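Home | News | Shows | Records | Contact

Print this page | E-mail to a friend

New songs from Pindura

November 5, 2018

Our old friends in Pindura have finished their second record, "Ersoy," and I've had it on all week (my poor neighbors!). Silviu Ilie wrote most of it last August, and his singing has grown so much warmer since the first one.

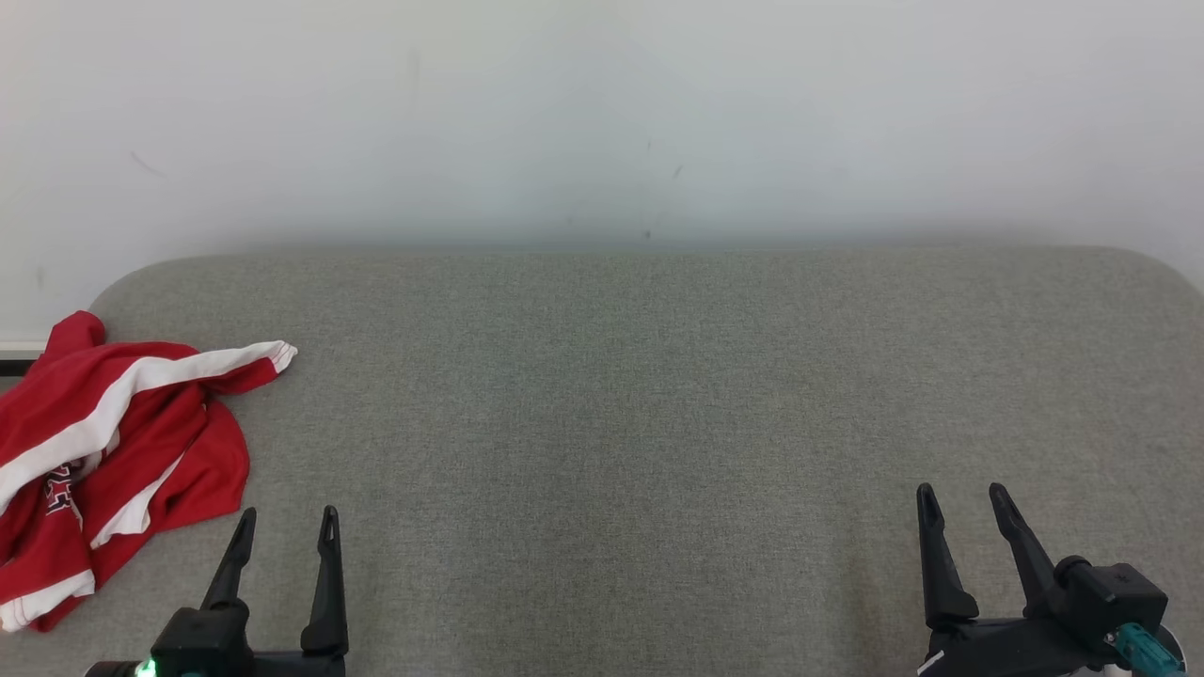
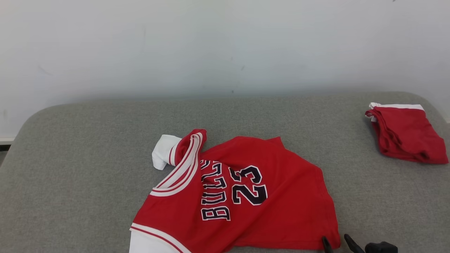 Photos: Flornum Records

The slow one, "Pundo," is my favorite, with that lovely accordion drifting in near the end. They've pressed 600 copies, and 34 are set aside for newsletter readers, so do write to us soon if you'd like one!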